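Equipment planning for garment and textile handling

Equipment planning for garment and textile handling is the work of deciding what to buy, how much to set aside, and in what order to spend it, when a shop or laboratory wants machines to handle clothing, towels, bedding and other soft goods. It covers the grippers and arms themselves, the hand-held tools used to record people doing the same jobs, the tables and lights, the spare parts, the fabric, and the many hours of paid work that go into all of it. The subject sits somewhere between ordinary capital budgeting and workshop housekeeping, and people who come to it from either side tend to be surprised by how much of the other they have to learn.

Background

Cloth has long been one of the harder things to give to a machine. A metal bracket has the same shape on Friday's order form as it has on the bench, while a shirt has a new shape every time it is put down. For many years the usual answer was to build a large fixed machine around one product, such as a flatwork ironer or a towel folder, and to budget for it as one would budget for a truck or a boiler. A buyer asked for quotes, compared them, signed, and wrote the cost down over the life of the machine.

General-purpose arms changed the shape of the budget more than its size. Once the same arm could be asked to fold in the morning and sort in the afternoon, the purchase price stopped being the main figure on the page, and the cost of teaching, fitting out and maintaining the thing grew to take its place. Planners who had been used to one large line now had a great many small ones, and small lines are easily forgotten.

Stages of a plan

Most plans begin with a list of tasks, written in the plainest words possible. "Handle jackets" is too broad to buy against. "Close the front zipper of a light jacket lying flat on a table" is something a supplier can quote for, and it also tells the planner what kind of fingertip is wanted, how wide the jaws must open, and how strong a pinch the fabric can take without marking. A good task list is usually dull to read, and it is well worth the afternoon it takes to write.

After the task list comes a trial period, in which people carry out the tasks with hand-held grippers before any arm is ordered. The tools are far cheaper than arms, they can be passed from one worker to the next, and they show very quickly which jobs a two-fingered grip can manage and which ones will need something else. Cloth work often calls for two grippers at once, one to hold and one to move, and a plan that has priced only one per station will have to be opened again. Zippers and thick rolled folds are both common trial tasks, as they ask for quite different things from the same pair of jaws. 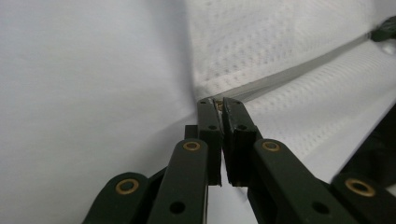
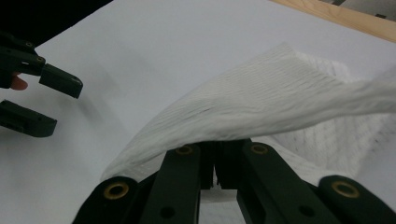

The third stage is the purchase itself, and it is often split into two orders placed some months apart. The first order buys enough to run one station properly, with spares. The second is released only when the first station has been in use long enough for its habits to be known: how often pads are changed, how much bench space is really needed, where the cables end up. Splitting the order may lose a quantity discount, and finance departments do sometimes grumble about it, but the second order is nearly always different from what would have been bought at the start.

A fourth stage, review, is written into most plans and skipped in a fair number of them. Where it is kept, it compares the money set aside under each heading with the money spent, and the result is carried into the next year's request.

Main budget headings

Grippers and fingertips. The gripper body is bought once and lasts well. The fingertips are another matter, being the part that meets the work, and they are best treated as a supply, like tape or gloves. Planners commonly keep the tips under their own heading so that a worn set can be replaced without anybody having to sign a capital request. Pivots and their bushings belong here too. A little play in a joint hardly matters when lifting a towel and matters a good deal when holding something as small as a zipper tape.

Arms and mounts. Where arms are bought, the mount, the controller, the guarding and the delivery are often quoted separately. A planner does well to ask for one figure that includes everything needed to make the arm move on the buyer's own floor, and to have that figure in writing.

Benches and surfaces. Pale, smooth worktops are popular, though white goods on a white surface can be hard for a camera to pick out, and some shops buy a second top in a darker color and swap them as the work requires. This is a small expense and a pleasant one to approve, and it should be made early, before the lighting is fixed in place.

Lighting. Even light, without hard shadows, is worth paying for. Shops with large windows need blinds as well, and the blinds are left out of the first draft of the budget so regularly that some standard forms now have a line for them.

Sample goods. Clothing and linens are used up by handling. They stretch, pill and fray, and a shirt that has been folded several hundred times no longer behaves like a new one. A plan needs a stock of each article in more than one size, along with money to replace it, and it needs a shelf to keep it on. Laundering comes under this heading too.

Labor. In a trial period this is generally the largest heading of all. It includes the people using the tools, the person who sets out the goods and tidies them between runs, and the time spent checking recordings afterward. Paid rest breaks should be counted in from the start, as squeezing a gripper all day is tiring for the hand.

Storage and computing. Recordings from camera-fitted tools take up a great deal of room. Many plans allow for the first copy and forget the second.

Contingency. A modest sum is held back for things that could not be foreseen. It is usual to leave it alone until the second order has been placed.

Example: the Dirnier linen workshop

A plan that is often passed around among smaller shops is the one drawn up by Kedir Negash for the linen and sportswear workshop at Dirnier, which was approved on 1/20/25. The workshop had looked at a packaged folding cell sold under the name Preko and had found it a good machine for towels, though of less use for the zippered tops that made up a growing share of its work. Negash proposed a trial with hand-held grippers first, and a decision on arms in June.

The plan asked for 20 hand-held grippers, to be shared among six stations, and 951 pairs of replacement fingertips. The second figure caused a certain amount of discussion. Mebrat Birhane, who kept the workshop's accounts, asked for it to be worked out again, and when the answer came back the same she moved the whole amount from equipment to supplies, where it could be drawn down month by month. That change of heading is the part of the Dirnier plan most frequently copied by others. It made the equipment total smaller and easier to approve, and it meant that a station with worn tips could be put right the same day.

The trial was allowed up to 19 weeks. At the end of it the workshop bought arms for the towel stations only, and kept the zippered garments with its hand workers for another year. A second document, the Yu schedule, named for the building where the towel stations stand, sets out the replacement dates for each part and is usually filed with the plan.

Buying, leasing and sharing

Outright purchase suits a shop that knows its task list and expects to keep it. Leasing costs more over the full term and suits a shop that is still finding out, particularly if the agreement lets a gripper be exchanged for another model partway through. Lease papers should be read closely on the question of wear, as some lessors treat scuffed fingertips as damage and others treat them as ordinary use.

Sharing is a third way, and a rather friendly one. In Tristton, several small laundries keep a single set of tools between them and book it by the week. The arrangement works well for trials and less well for daily production, when everybody is busy in the same season. Each member pays for the tips it wears out, and the bodies are serviced from a common fund.

Common mistakes

The most common fault in a first plan is to spend nearly all the money on the arm and leave very little for the bench, the light and the goods. Close behind it comes the single-gripper station, already mentioned. Other plans go wrong over time, with delivery dates taken from a brochure and training set to begin the week the crates are due.

Some difficulties are simply matters of record keeping. If tips are changed without a note being made, the next year's supply figure is a guess. A paper card clipped to each station, with a column for the date and a column for initials, has been found quite good enough, and many shops that later moved to a computer system have kept the cards going alongside it.

Related topics

Capital budgeting; commercial laundry equipment; end effectors; spare parts management; equipment leasing; workplace lighting.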